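Section 14: Recovering from a Jaw Fault (Code 27)

Code 27 means the Tukari gripper stopped because one finger met resistance before the jaw reached its target width. It's the fault new users see most, and a great one to learn on, because clearing it teaches you so much about how the jaw behaves!

CAUTION: Keep hands out of the space between the fingers until the status light is solid amber. A faulted jaw can still hold force.

1. Press Pause, then wait 15 seconds.

2. Switch the jaw to Manual and open it in small taps of the Open key. Don't hold the key down.

3. Check the finger screws. If one is loose, tighten it before going on.

Note: Scratches and dusty marks on the fingers are normal wear. A crack is a different matter, so replace the finger.

4. Line up on the bin again. Leave open space on both sides of it, with a finger to the left and a finger to the right.

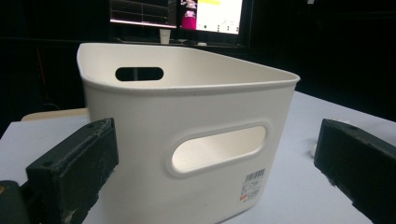
5. Set grip force to Low and close the jaw slowly. Stop at first contact.

6. Clear the code from the Wondel panel and run one slow cycle.

If Code 27 comes back, open the jaw fully and run Width Calibration (Section 15). Firmware loaded before October needs the calibration run twice.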